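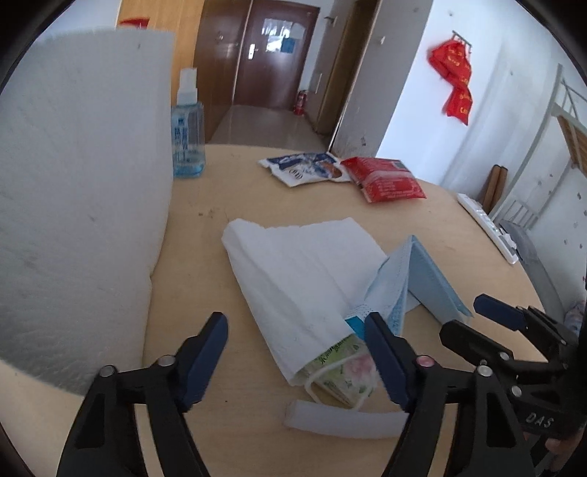

Figure 7.1 Goods of mixed shape. A bottle with a pump or spray top and flat packets place different demands on a shipping container.

Chapter 7
Cushioning and the Secondary Pack

7.1 Scope of the Chapter

Chapters 5 and 6 dealt with the primary pack, meaning the bottle, pouch, tube or tray that touches the product. The primary pack is designed mostly for the shelf and for the user. It has to seal, carry a label and dispense. It is seldom strong enough to travel alone through a parcel network, where it will be dropped, stacked, shaken and left in trailers that heat up in July.

The secondary pack takes up the difference. In this chapter the term covers the outer container and everything placed inside it to hold or cushion the contents. Pallet loads and stretch wrap are left to Chapter 9.

Readers should already be able to work with force, mass and acceleration. Section 7.4 uses the stress and strain curves introduced in Chapter 3.

7.2 Terms

Cushion. Any material or structure that lengthens the time over which a moving product is brought to rest.

Void fill. Material that takes up empty space. A void fill may cushion slightly, but it is chosen by volume and is not rated for impact.

Fragility. The largest deceleration a product can undergo without damage, stated as a multiple of the acceleration of gravity (g).

Drop height. The vertical distance a pack falls in a test or is expected to fall in service.

Static loading. The weight of the product divided by the cushion area that supports it.

Bottoming out. The condition in which a cushion has been crushed to the point where it acts as a solid. Deceleration rises sharply once this occurs.

Creep. Gradual loss of cushion thickness under a steady load.

7.3 How Products Are Damaged

Damage in transit is commonly divided into impact, compression, vibration and climate. The four overlap. A carton that has taken up moisture loses stacking strength, and a load that has settled through vibration has more room to move at the next impact.

The type of primary pack decides which cause matters most. A rigid bottle holding liquid is exposed to impact at the base and at the neck. If it has a pump, the closure is a further weak point, as a side load on the nozzle can turn or lift the cap without breaking anything. The product then leaks, and the loss extends to whatever is packed beside it. Flat packets with crimped ends tolerate drops well. Their usual failures are puncture and seal burst under compression, both of which become more likely when they share a container with hard objects.

Table 7.1 summarizes a claims review carried out at the Losmont distribution center of Akyol, a supplier of household and personal care goods. The review covered 994 mixed parcels.

Table 7.1 Condition on arrival, Losmont review
No damage recorded: 672
Any damage recorded: 322
Of these, leakage from a closure: 148

Almost half of the damaged parcels had leaked at a closure. In most of them the bottle wall was intact. The reviewers had expected cracked bottles to be the main entry and had drafted a specification for thicker base pads. It was withdrawn, and the revised version called for upright packing and a divider at neck height.

7.4 Energy, Distance and Deceleration

A product of weight W held at height h has potential energy Wh. When the pack lands, the cushion must absorb that energy over the distance d through which it is compressed. If the small extra energy released during compression is neglected, the average deceleration in multiples of g is

G(avg) = h / d (7.1)

A drop of 20 inches stopped over one inch therefore gives an average of 20 g. The peak will be higher, by an amount that depends on the shape of the stress and strain curve. An ideal cushion would resist with constant force through its whole travel. Cellular foams come near to this over part of their range and depart from it as the cells close up.

Equation 7.1 contains no term for the stiffness of the foam. Stiffness enters through static loading. If the loading is too low, the cushion barely compresses, d is small and G is large. If it is too high, the cushion bottoms out. Between the two lies a usable range, read from the cushion curve supplied for each material and thickness.

7.5 Foam Containers 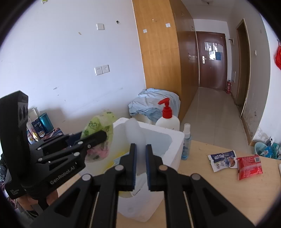
Photo: Rekha Acharya

Figure 7.2 White foam box, open at the top.

A molded foam box combines container and cushion in one part. Wall thickness is set by the larger of two requirements, insulation or impact, and the rim is made thick enough to locate a lid. Such boxes resist moisture and are light for their volume. They are also bulky when empty, which raises the cost of storage and return.

Closed-cell foams of this type recover only in part after a severe impact. A box that has been dropped once may give poor protection the second time, although its outside dimensions have hardly changed. Reuse programs should set a limit on trips and should include a check of the corners, where loading is concentrated.

Section 7.6 applies the cushion curve to a worked case, the Fillora refill bottle shipped from Plitavside. The unit is first packed singly and then in a mixed parcel with flat packets, using the same foam in both arrangements.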